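Home News Features Workplace Archive Subscribe
Print this article E-mail this article

Two Arms at the Records Bench

At Starkstead, automation has reached the folder work, and the job descriptions are changing with it

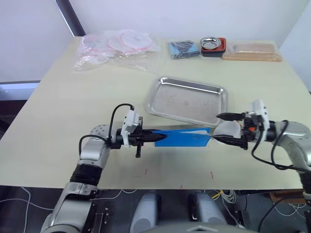
A blue plastic folder held at both ends by a pair of robot arms at the Starkstead handling bench.

The records service at Starkstead prepares document sets for equipment leaving the Plerlow repair depot. Each set consists of a plastic folder, the service sheets that belong in it and a label. The folders travel with the equipment and come back with it, often bent, and they have to be opened, emptied, checked and refilled.

Until April this was done by hand at 3 benches. One of them is now run by a two-armed robot for part of each shift. Wumpini Nartey, the bench lead, schedules its work and deals with its faults.

Folders are a poor fit for automation. A rigid part keeps its shape when it is gripped. A plastic sheet bends under its own weight, and an inner sheet can slide against the outer one. The two arms therefore have to agree on tension as well as position. Too little and the folder sags; too much and it slips out of the fingers.

"People here assumed the hard part would be reading the labels," Nartey says. "Labels were done in a week. We are still working on the pickup."

The target for the bench is 400 folders a shift. On a good Monday it gets there. Mixed batches run slower, and any folder with a cracked spine goes to a person. The system sorts these out by how the sheet flexes when it is lifted, a test that took Nartey's group most of the spring to tune.

No jobs were cut. Of the 8 clerks in the section, 2 moved to the automated bench and were regraded as cell operators. Their day consists of loading batches, clearing stops and entering a cause code for each stop. The codes go to Mahmoud, the integrator that maintains the control software, and changes come back as an update that must be tested before the next shift.

The remaining clerks handle what the robot rejects. This has made their work harder on average. The easy folders used to serve as a break between the difficult ones, and they are now gone from the pile. Staff raised the point at the first review, and the daily quota per person was lowered as a result. Rotation between the manual benches and the cell was introduced at the same time.

Wrist complaints have fallen, according to the section's own log. Complaints about noise have gone up slightly — the work room was very quiet before.

Training remains unsettled. The operator course, bought from Trutham, covers safe stops, restarts and gripper changes. It says little about judging whether a fault lies in the folder, the fingers or the software, and operators have been writing their own notes on that. Nartey wants the notes made part of the course before a second bench is converted.

A decision on that bench is due after the next review. The clerks have asked to see the stop codes first.

Print this article E-mail this article
Back to Features Next Contact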